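Trenora Actor Profile Service: Review After One Season

8/15/21

Trenora is a subscription service for screen actors and presenters. It hosts a profile page, a showreel, a set of headshots and a credits list, and it sends casting breakdowns by email. The annual plan costs 149 euros. There is a cheaper monthly plan, but it drops the self-tape tools, and those are the main reason to look at the service at all. I paid for the annual plan in April and have used it since for my own profile and for two actors I help with paperwork.

Setup

The profile form is long. It asks for height, playing age, native language, other languages with a level for each, accents, singing range, driving license class and a free-text skills field capped at 554 characters. The cap is enforced on save and there is no counter while typing, so the first attempt is usually rejected. Text over the limit is not lost, but line breaks are.

Credits are entered one at a time. Each needs a title, a year, a role, a production company and a type. The type list covers feature, short, series, commercial, stage, voice and presenting. Presenting is a single category, so a weather segment, a game show and a live concert broadcast all carry the same tag. For anyone who moves between hosting and acting this is a real weakness, as casting staff can't filter one from the other.

Diacritics are handled properly in the display name. They are not handled in search. A profile under the name Lukoševičius does not come up when the name is typed without the marks, and most people outside the region will type it that way. The workaround is to put the plain spelling in the skills field, which uses up part of the cap.

Showreel hosting

The plan allows three reels. Uploads are re-encoded, and the result is acceptable at normal viewing size. Dark interiors show some banding. Audio is left at the level supplied, so a reel cut from several productions should be leveled before upload. A reel can be replaced without changing its link. I tested this twice and both times the old version stayed in the preview for most of an hour.

There is no chaptering. A casting assistant who wants the comedy material has to scrub for it. Ladwood, which I used before, allows named markers on the timeline, and I missed them more than I expected to.

Self-tape tools

The self-tape tool runs in the browser and on the phone app. It shows the sides as a scrolling prompt, records the take, adds a slate card and sends the file to the office that requested it. Scroll speed can be set before the take only. The slate card pulls name, height and location from the profile, with no way to hide any of the three.

Takes are limited to 20 minutes, which is plenty. Upload is resumable on the phone and not in the browser. I lost one long upload to a dropped connection in the browser version and have used the phone since.

The reader function lets a second person join by link and feed lines. Delay is noticeable. It works for a scene with pauses and is poor for anything quick. A reader in the room is still the better choice.

Casting breakdowns

Volume is moderate. Over the season I received more commercial work than drama, and a fair number of notices for presenters on regional channels. Filters for location and playing age worked. The filter for unpaid work let several student films through. Deadlines are shown in the time zone of the casting office and not marked as such. Check this before planning a tape.

Tana, the assistant add-on that suggests which headshot to attach to each submission, is switched on by default. Its choices were no better than mine and it slows the submission page. It can be turned off under account settings.

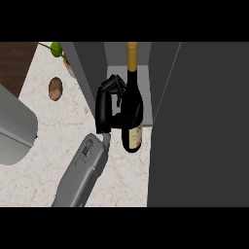 Ingvar Kvaran wrote in after an earlier draft of these notes went around, to say that the presenter notices were the only part that paid for his subscription. He booked a studio hosting job through one, and in his experience those offices look at the reel first and skip the credits list. He also disagreed with me on the reader delay, which he found usable over a wired connection - I have not been able to repeat that.

Support

Email only. Replies came the next working day in each case. The diacritics issue was acknowledged and has not been fixed as of this writing.

Cancellation is done from the billing page and takes effect at the end of the paid period. The profile then goes to a hidden state and the reels are kept for 3 months. Credits can be exported as a plain text file. Headshots have to be downloaded singly.

Verdict

Worth the annual price for an actor who tapes often and has no agent handling submissions. Presenters should weigh the single category tag against the number of notices in their area. Anyone who mainly wants reel hosting will do better with Ladwood.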